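Wrist camera view is tilted in simulation, grasp planner picks the knife instead of the tomato

Simulation and Perception > Grasp planning
Tags: wrist camera, extrinsics, segmentation, kitchen scenes

Borghild Söderlund
Posted July 16, 2026

Hello everyone. I am working with a simulated two-arm robot in the Merumcombe kitchen set, and I use the Corkance planner for the grasps. The task is simple: take the tomato from the counter and put it in the tray.

My problem is that the planner very often chooses a grasp which closes on the knife, or on the knife and the tomato together. I have run 200 episodes with random object positions and in 19 of them the log says the tomato was the target, but the contact sensor reports the knife first. When I move the knife far from the tomato, I get no such errors.

I attach one wrist view so you can see how close the things are.

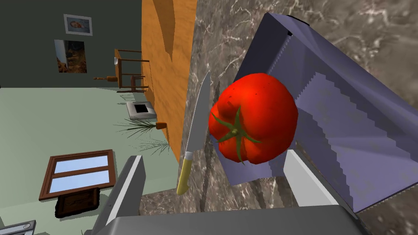

Wrist view: knife blade touching the left side of the tomato, both fingers visible at the bottom.

What I have tried already:
I made the segmentation threshold more strict. The mask of the tomato became smaller, but the errors stayed.
I increased the finger clearance in the planner from 4 to 8 mm. It helped a little, and then the planner started to refuse good grasps also.
I checked that the object names in the scene file are correct.

I suspect the camera pose. The room looks very inclined in all my views, and I do not know if the planner takes this into account or if it supposes that the camera is level. Is there some setting for this? I am using the default config from Stilley, only the object list is changed. I am sorry if this was asked before, I searched but found only threads about real cameras.

3 comments
pkettle: does the log print the camera frame name? mine was wrong for months
Borghild Söderlund: It prints "wrist_optical" for the wrist and "world" for the other one.
pkettle: "world" for a camera is suspicious to me

grasshopper_tm
Try to lower the learning rate. Also update the drivers, it fixed a similar thing for me.

1 comment
Borghild Söderlund: Thank you, but I do not train anything here, the planner is geometric.

Marek_L
Marked as helpful by the poster

I think you have two different problems and it is better to separate them.

First, the tilt. A tilted view alone is no problem for the planner if the extrinsics are right. The points are moved to the base frame before any grasp is computed, so the floor can be at any angle in the image. But in your comment you write that the second camera has "world" as its frame. Then its points are not transformed at all, and they are mixed with the wrist points in one cloud. Open the cloud in the viewer and look at the edge of the counter. If you see two edges with an angle between them, you have found it.
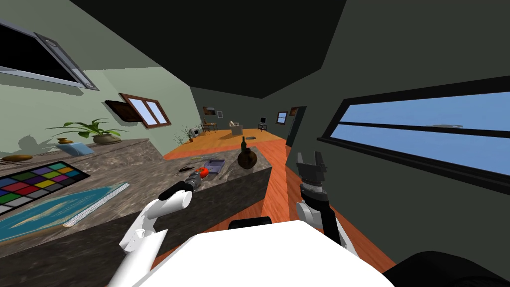 For this check I would use something flat with straight sides, for example the color chart or the ruler. Round objects such as the pot are bad for it, you can shift them quite much and the eye accepts it. Put the chart corners from both cameras in the base frame and compare them. In simulation the difference should be almost zero. If you get more than one or two millimeters, do not touch the planner before this is repaired.

In the config you need to change the frame in the camera section:

cameras:
 overview:
 frame: overview_optical
 parent: base_link

Second, the knife. The planner in its default state checks collisions of the fingers only against the objects in the obstacle list. You changed the object list, and I would guess that the knife is now a graspable object but not an obstacle. These are two lists. The file does not warn you. Add the knife to both, and put the finger clearance back to 4 mm. A larger clearance only hides the missing obstacle, and it costs you the good grasps, as you have seen.

One more thing, the mask threshold. Put it back too. A too small mask moves the center of the tomato away from the side where the blade touches it, and the fingers will follow.

4 comments
Borghild Söderlund: It was both! The counter had two edges in the viewer, as you said. After the frame change I have one edge. The knife was missing in the obstacle list.
Borghild Söderlund: I ran 219 new episodes with the old clearance. The knife is first contact in none of them. In a few the planner finds no grasp, I will look at these separately.
Marek_L: Good. For the ones without a grasp, allow more approach angles. The default has very few from the side.
pkettle: can someone put the two lists thing in the docs

Lévesque_user
I agree with the answer above, only a small addition. If you take a newer Stilley config, the obstacle list can be filled automatically with the line "obstacles: all_except_target". I am using it for all kitchen scenes. Please be careful with trays and other containers, because then the tray is an obstacle also at the moment of placing, and the arm will stop over it. You must remove it from the list before the place step and put it back after.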